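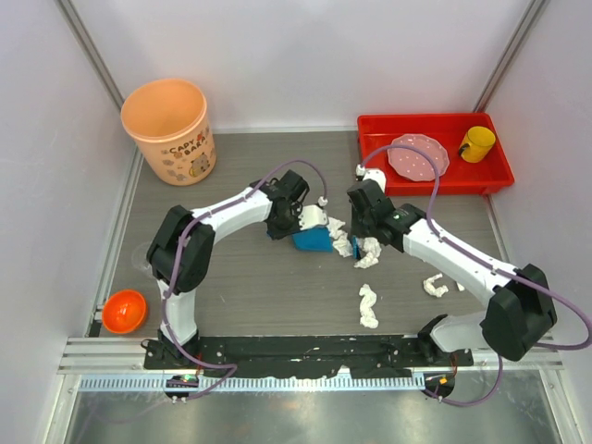 How to bring a two-arm cleaning cell into a staff lunchroom

Clearing a table by robot is slow to set up and easy to get wrong with the people who used to do the job. The steps below follow the order we used at the Tanham site, where 91 staff share one lunchroom.

Before you start

Write down who clears the tables now, and when. At Tanham it was the early kitchen shift, between 2 and 3 in the afternoon. Talk to them first. Ask which parts of the job they want to keep and put the answers in the rollout plan.

Step 1. Pick one task

Start with sweeping scraps into a dustpan. One arm handles the pan and the other the brush. Leave dishes for later, as mugs and plates need different grips and a drop costs more.

Step 2. Set the table the way people leave it

Crumple paper by hand and scatter it. Keep a bin, a tray and a bowl on the table during trials so the arms learn to work beside them. Change the layout between runs.

Step 3. Check the cables

Move each arm through its full reach at low speed and watch the cable at the elbow. Leave enough slack for the gripper to turn, but not enough to catch on a plate.

Step 4. Run supervised trials

We ran 600 sweeps before opening the cell to the lunchroom. Log every stop with a short note in plain words. "Paper stuck under brush" is more useful to the next shift than an error code.

Step 5. Rewrite the job

The kitchen shift at Tanham now empties the bin, resets the table and restarts the cell after a stop. That is new work — put it in the roster and pay for the training time. Two people per shift should know the restart procedure.

Step 6. Review after the first month

Go through the stop log with the people who wrote it. Ours had 364 entries by the end of June, and the kitchen staff asked for a larger bin and a stop button they could reach from the sink side. Both went in before we started on cups.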